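关于我们 | 团队与工作方式
文:Ilídio Louro,七月更新

大家好!我是 Ilídio,Stougaard 示教工作室的两个创办人之一,另一个是 Remedios Tiongson。网站上这一页空了很久,Remedios 催了我好几回,说再不写她就自己写,而她写东西只用表格……所以还是我来吧。

我们做的事情,一句话就能讲完:教机器人干活,用手教。有时候是直接握着机械臂带它走一遍,有时候是人坐在旁边遥控,把一个动作从头到尾做出来,让它把这段过程记下来。然后再做一遍,再做一遍。客户拿到的就是这些示范,整理好、标好、能直接拿去训练的那种。

我们是怎么开始的

我原来在 Falby 的一家包装厂调设备,干了好些年,每天跟示教器打交道。那时候教一个点位就是一个点位,零件挪了一点点就得重来,我经常调到晚上八点多,饭都凉了。Remedios 的路子完全不一样,她是学陶艺出身的(对,真的是拉坯那种陶艺),后来转去做康复治疗,专门帮手受过伤的人重新学会端杯子、拧瓶盖。

我们是在 Ornthorpe 的一个开放日上认识的。我在台上演示抓取,抓了半天那个杯子就是歪的,她在下面举手说:“你自己端杯子的时候,手腕也是这么硬的吗?”我当时有点下不来台,可是回去一试,她说得对!我一直在教机器人走坐标,压根没想过自己的手是怎么动的。后来我们聊了整整一个冬天,聊着聊着就把工作室开起来了。

最早只有我们 2 个人,租了 Ornthorpe 老印刷厂楼上的一间房,现在团队是 17 个人,有做过护工的,有修钟表的,有弹大提琴的,也有几个正经学机器人的(他们老说自己在这儿是少数派)。

我们的工作台

来参观的朋友常常以为会看到特别科幻的东西,结果先看到的是硬纸板。大工作台的台面铺的就是棕色纸板,上面用深蓝色胶带贴成一格一格的。胶带格子是给人看的:示范的时候,我们说“盘子放到靠柱子那一格”,大家马上就明白,换班交接也省得比划半天。纸板脏了旧了就换,格子重新贴,贴胶带这件事新人第一周都要学,贴歪了会被 Remedios 撕掉重来,我也被撕过。

旁边的白桌子就没那么整齐了。示教器、篮子、瓶子、线,什么都往上堆,那根香蕉也在粉色托盘里待着。我妈看了照片说像我小时候的书桌,我没法反驳。 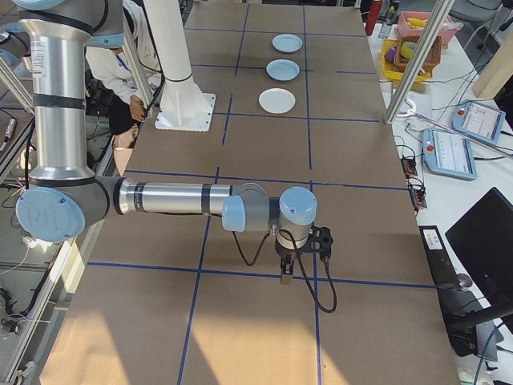
一次示范是怎么做的

先定任务。比如摆盘子,听着简单吧?可是客户得先告诉我们,什么叫“摆好了”:放进格子里就算,还是一定要居中?盘子之间能不能碰到?轻轻滑一下行不行?这些问题我们会问到对方有点烦,但是问清楚了后面就顺了。

接着是人先用自己的手做。不碰机器,就光用手,做上几遍,大家围着看,看手指从哪边下去、手腕什么时候转。Remedios 管这个叫“热手”。她觉得自己的手都没想明白的动作,遥控的时候一定会别扭,教出来的机器人也跟着别扭。

然后才上机器。夹爪从上面慢慢下去,到边沿,合上,提起来,挪过去,放下,松开。放下那一步最考验人,新手总是急着松手,盘子就“咣”一下。我们有个土规矩:听见响声,这一遍就作废,重做。一个任务通常录 100 遍,每遍都换换起始位置,今天靠左一点,明天靠里一点,要不然机器人学到的就只是一条路线,换个地方就傻了。

录完还得有人看,一遍一遍看。我们不用录的人自己检查自己的,一定换另一个人。哪里犹豫了,哪里多绕了一下,哪里其实是碰巧成功的,都要记下来。这活儿挺枯燥的,我承认,但我自己每个星期也排班去看,看多了真能看出谁是谁,每个人的动作都有口音似的!

为什么老是跟碗和盘子过不去

这个问题被问得最多,所以单独写一段。

碗碟是很好的老师。它们又滑又有弧度,边沿厚薄不一样,碗要怎么捏、盘子要怎么捏,完全是两回事。釉面还会反光,从手腕那个角度看过去,亮的一块是光还是别的什么,人一眼就懂,机器得慢慢学。大碗离得近的时候,画面里只剩一道弧线,连是不是碗都得靠猜。所以我们会从手腕的角度一张张去看,看看机器人凑近了到底能看到多少。你看下面这个浅蓝色的碗和白盘子,碗沿还算好认,盘子上一圈一圈的淡淡纹路也看得出来,可是两个都只露出来一部分。遥控的人要是站在旁边看,会觉得这任务太容易了,切到手腕视角就老实了。

Remedios 当然还有私心,她就是喜欢带拉坯纹的东西,逛市集看见了就往回搬,柜子都快关不上了。

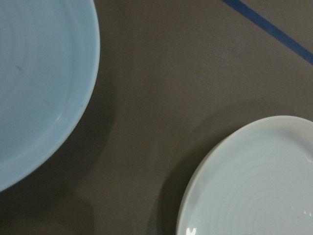 我们在乎的几件事

慢一点没关系。我们接过一个很急的活儿,赶出来的示范自己看着都难受,最后跟客户商量,推倒重录,工期往后拖了,钱也没多收。那次以后排期都留余量,销售那边(其实就是我)不许乱答应。

示范的人要休息。遥控很费神,一轮做完就得离开台子,去走走,喝口水。手酸了还硬撑,录出来的东西一看就知道。

还有就是失败的也留着。滑掉的、放偏的、夹空的,我们都单独归一类,客户想要就给。有些团队觉得这个比成功的还有用,我是赞成的。

我们自己写了一个小工具叫 Skultix,用来回放和标注示范,界面丑得很,按钮还是我选的颜色,但是用起来很顺手。合作的客户都可以免费用,有毛病直接写信骂我就行。

想来看看,或者想加入

工作室欢迎参观,一次一小拨人,下午两点以后比较好,上午大家都在录,不太方便说话。来了可以自己上手试试,体验一轮是 180 秒,看着很长,真坐下去一眨眼就没了!小朋友往往比大人做得好,我也不知道为什么。

我们还在找示范员,不要求懂编程,也不要求有机器人经验。手稳、有耐心,能接受同一个盘子端上一整天,那我们就很想认识你。写信的时候随便讲讲你平时用手做些什么,织毛衣、做饭、修自行车都行,简历可以后补。信是 Remedios 先看,她回得比我快多了。

分类:关于我们 / 机器人示教 / 加入团队

联系我们:请使用本站留言表,或到 Ornthorpe 老印刷厂楼上按门铃
© Stougaard 示教工作室 版权所有
返回顶部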